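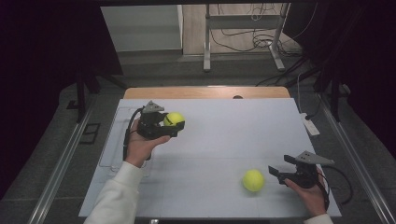

*Slide 1: two tennis balls, one held, one on the board*

**Opening (keep it slow, they'll still be finding seats)**

- Thank Gondar Tennis Club for the room. Don't mention the heating.
- Tonight: why your ball goes dead, and why you keep playing with it.

**Pressure**

- A new ball has more air pressure inside than outside. It spends the rest of its life fixing this.
- Opening the can starts the clock. So does leaving the can in the car in March, which I did.
- Ask who has a bag of old balls in the garage. Wait for hands. Raise mine.

**Felt**

- Hard courts shave it, clay clogs it, dogs improve it for one owner only.
- Fluffy ball = slow ball. Bald ball = a good excuse for the backhand.

**The garage survey**

- I dropped 183 old balls from shoulder height onto the patio. 64 came back above my knee. My neighbor closed her blinds.
- Kimutai Minja wants it on record that he kept score. He also kept 15 of the balls.

**Pressureless balls**

- Last for ages, feel like hitting a potato. Good for the ball machine.
- Skip the Astell story if we're running late.

**Questions**

- Someone will ask about microwaving them. Say no and move to the next hand.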